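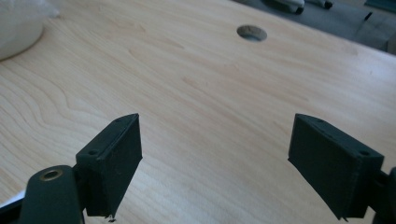 Looking after light timber tabletops

Pale timber shows marks sooner than dark timber, and most of the damage seen on desks and side tables comes from cleaning, not from use. The notes below apply to sealed surfaces. Oiled and waxed tops are covered at the end.

Identify the finish first
Put a drop of water on an inconspicuous spot and leave it for 10 minutes. If it still beads, the surface is sealed. If it has soaked in and darkened the grain, the finish is oil or wax, or it has worn through. Check near the front edge as well, as forearms wear a finish faster than objects do.

Routine cleaning
Use a microfibre cloth, damp but well wrung, with a few drops of pH-neutral dishwashing liquid in a litre of lukewarm water. Wipe along the grain, then go over it with a second cloth wetted in plain water, then dry. Avoid:
Vinegar or citrus cleaners, which dull lacquer over time.
Methylated spirits, which softens shellac and some lacquers.
Melamine sponges. They are a fine abrasive and will leave a satin patch on a gloss top.

Cable holes and cut edges
The inside of a drilled hole is often left unsealed, and it exposes end grain. Water wiped into it wicks sideways under the finish and shows up later as a grey or lifted ring. Clean it with a dry brush. If the edge is bare, apply 2 thin coats of water-based polyurethane with a cotton bud, sanding lightly with 240 grit between coats.
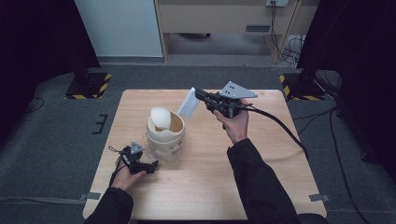
White rings and small brown marks
A white ring is moisture held in the finish. Leave it overnight first; many clear unaided. If not, use a hairdryer on low, kept moving, and stop as soon as the colour returns. Brown marks are usually tea, coffee or rust. On a sealed top they sit on the surface and come off with a bicarb paste and a soft cloth. If the mark is under the finish, leave it until the top is next sanded back.

Oiled and waxed tops
No detergent. Wipe dry, and re-oil when water stops beading, usually each July here, when the heater has been running for a while. Lay oil-soaked rags flat outdoors until dry before binning them. Bunched up, they can self-ignite.

Notes compiled by Salamatu Balogun, Bustavwood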